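About Gustcombe Bible Reading School

Small school, evening classes, one subject: reading the Bible slowly. Started with the Psalms, 13 people and a borrowed set of commentaries. Now we cover the letters of Paul, the minor prophets, and a long course on the parables that always fills up first.

No degree needed. No Greek or Hebrew either, tho we do teach a bit of both in the Rikness course (named for the street, not a person). Bring whatever translation you own. We compare them out loud and it gets lively.

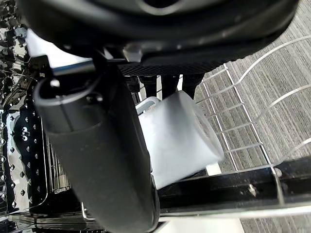
Fees are kept low. A full term is $100, books included, and the Fourie Fund covers part of it for anyone who asks. Just tick the box on the form, we don't need a letter.

Library: 1,177 titles, mostly commentaries and concordances. Students can borrow two at a time. Please bring them back, the Psalms shelf is looking thin.

We aren't tied to any one church. Teachers come from several and they dont always agree, esp. on Revelation.

Next intake is November. Forms at the front desk or at our Hino Street reading room, evenings only.

Page updated June 2024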